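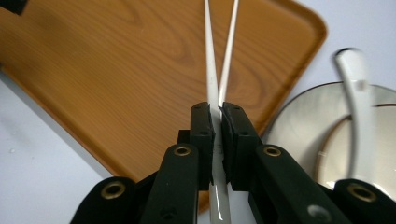
Braulio wrote in after the July issue to ask why we keep collecting the easy stuff. His point was that picking up a bowl is solved, or close enough, and that a learning system that has seen plenty of bowls won't get much out of another one. Where are the thin things, he wanted to know, the things that roll, the things that come in pairs?

Good question, Braulio, and perfect timing, because chopsticks are what we've been doing in the Stokham room for most of August and I have been dying to write about them!

The short version: we recorded 184 takes of the tray task and kept 178. Those are now in the Grummont set, checked and labeled, and the folks on the training side can start pulling them whenever they like. The longer version is more fun, so get a coffee.

For newer readers, Grummont is our collection of two-handed table tasks. A person wears a camera on the head, holds a gripper in each hand and does the job the way they'd like a robot to do it. We record where the grippers go, how far the jaws open, and what each camera sees. No robot arm has to be booked or babysat, so we can get through a lot of takes in a morning, and (my favorite part) whoever is collecting can feel the table through the handles. You notice the tiny bump when a jaw touches down. You slow up without thinking about it. All of that ends up in the motion, and it's what we want the model to pick up.

The tray task is a plain one on paper. There's a tray, a pair of chopsticks, a plate and a spoon. Start with things out of order, finish with them in order. Junhao wrote the first task sheet and it fit on half a page. By the end of the first morning it was a page and a half, and most of the new text was about chopsticks.

Here's what makes them so good as teaching material. A chopstick lying flat gives the jaws almost nothing to close on. You have to come down low, nearly scraping the surface, and the finger pads need to land on both sides of it at once. If one side touches first, the stick scoots off. And with two of them you get a real decision: take them together, or one at a time? Pick up the pair and they fan out in the jaws, with the tips wandering apart. Pick up one and you've got to come back for the other with the first one already parked where you want it.

We argued about this for longer than I'd like to admit. Khôi was for one at a time, every time, so the examples would all agree with each other. Cúc was for letting people do what their hands wanted. We ended up with a middle road. The sheet now says either way is fine, but you decide before you reach, and the choice goes in the label. So the set has pairs and singles, and you can train on one kind, or both, or hold one back and see what happens. I think that's going to turn into a really nice experiment for somebody.

A few other things we settled along the way, for anyone collecting at Hegarty or setting up a table of their own:

Start positions. We move everything between takes. Tray turned a bit, plate slid in or out, chopsticks dropped at whatever angle they like. Tuấn started out placing them by hand, and when we played back his first batch we saw that his "random" was the same gentle diagonal over and over. After that he shut his eyes and let go of them from a few inches up. Much better spread, and the clatter woke everybody up.

Speed. Go at the pace you'd set a table for people you like. Our fastest collector was so quick that the jaws were closing while the hand was still traveling, which looks great and is miserable to learn from. Our slowest was stopping dead above every object. We asked both to meet in the middle and they did.

Both hands. If one gripper isn't doing anything, let it hover close by and keep it still. Please don't rest it on the table and please don't drop it out of view. The system learns from the idle hand as well, and if that hand drifts off somewhere different each time, the model has to make something of it.

Fumbles. Keep going! If a stick slips and you catch it or go back for it, that's a take we want. Some of the best material in the whole batch is people recovering from a bad grab, and I'd love more of it. Stop only if something leaves the table or a cable snags.

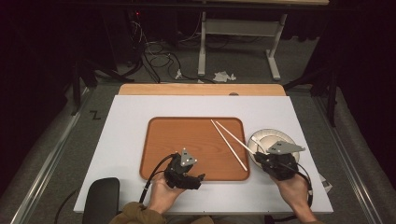

Working the tray task in the Stokham room, one gripper for each hand.

Now about the six takes we threw out, since I know Braulio will ask. Four were tracking trouble: a sleeve came down over the markers on top of the gripper and the position went jumpy for a second or two. Roll your cuffs, everybody. One was a recording that began after the reach had already started. The last was mine. I finished a lovely clean take, felt very pleased with myself, and found I'd never pressed record on the left side. Cúc has asked that this be printed in full, so there you go, Cúc.

I'm really happy with that number. Back in spring, on the jars and lids, we were losing far more than that, mostly to cables getting caught under a wrist. What changed is pretty dull. We route both cables down toward the person and leave more slack than seems sensible, and we do one pretend take at the beginning of every session with arms stretched to the far corners. If nothing pulls, we go. It takes a minute and it has saved us hours.

The labels are better this time too. Each take carries a start, an end, the order in which things were moved, pair or single for the chopsticks, and a free note. Please, please use the free note. "Stick rolled under plate rim, got it on second try" is worth so much more to the person reading it later than "ok." Khôi read through every note in the batch and says he could guess the collector from the writing alone, which I believe.

What does the model make of it? Early days, and I don't want to get ahead of the people doing the training. Junhao ran a first pass on a partial set, just to check that files load and nothing is upside down, and played the predicted motions back over some takes it hadn't seen. The approach to the plate looked sensible. The approach to the chopsticks came in too high, with the jaws closing over thin air above the stick. I was thrilled, to be fair, because that's exactly what beginners do with these grippers. Every one of us closed on air in our first session. The full set has a lot more low grabs in it, so let's see whether that brings the reach down. Junhao will have numbers for a later issue and I won't pester him before then. Much.

Next up is the same task with the lights changed. So far we've had one lighting setup, and the pads throw a shadow right where the jaws meet, so I'd like takes with that shadow falling on the other side, or with none to speak of. After that, Ledari has offered us their shared kitchen corner for an afternoon, with a different table and different dishes. That would be a huge help. A system that only knows our tray is going to be pretty lost the first time it meets somebody else's.

We could use more hands. Three new people would be wonderful, two would do. You don't need to have held the grippers before — we'd almost prefer that you haven't, because fresh hands find ways of doing things that the rest of us have trained ourselves out of. Left-handed people, we want you especially. So far nearly every take in the set reaches for the chopsticks from the right, and we'd love to see it from the other side.

A session runs around 2 hours with a break in the middle, and it's more tiring than it looks, mostly in the forearms. Wear sleeves you can push up and stay up. Mornings suit us best; the room is free from 9. Drop Tuấn a line and he'll find you a slot and send you the task sheet, which is back down to one page now that Cúc has been at it with a pencil.

And Braulio, about the things that roll — grapes are on the list. Send us your other ideas, the more annoying the better. If it slides, tips over, sticks to its neighbor or hides under something, we want to have a go at it.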